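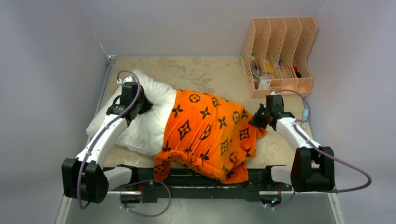 Drinley laundry to add second wash line in April

The Lindgren commercial laundry in Drinley will bring a second continuous wash line into service in April, the company said on Tuesday. The line will handle bed linen for hotels and care homes that now send part of their work out of the county.

The new equipment is a tunnel washer with 10 compartments, built by Tuneo. Linen moves through the compartments in sequence, with rinse water flowing in the opposite direction and returned to the pre-wash stage. The existing line has 7 compartments and will stay in use for towels and colored items.

Lindgren expects the site to process 327 loads per day once both lines are running. Each load is weighed and sorted before washing, and sheets and pillowcases are kept apart from heavier goods. Mixed loads dry unevenly – thin cotton is done well before terry or plush fabric – and the company said sorting errors account for most of its rewash volume.

Pillows will be washed separately in two side-loading machines at the north end of the building. Synthetic-fill pillows will be spun at low speed and tumble dried until a probe reading at the center of the fill matches the reading at the cover. Feather pillows will not be accepted at first.

Water for the new line will come from the existing main. A heat exchanger will recover energy from waste water before it enters the sewer, and a lint screen will be fitted upstream of the exchanger to limit fouling. The discharge permit for the site was amended last month to cover the added flow.

Building work on the Plotmont Road side of the property is complete apart from the loading dock, where a new drainage channel is still being laid. Trucks will continue to use the south gate until the concrete has cured.

Pickup times for current customers will not change. New accounts will be opened after the line has passed its acceptance test – a full week of operation at rated load.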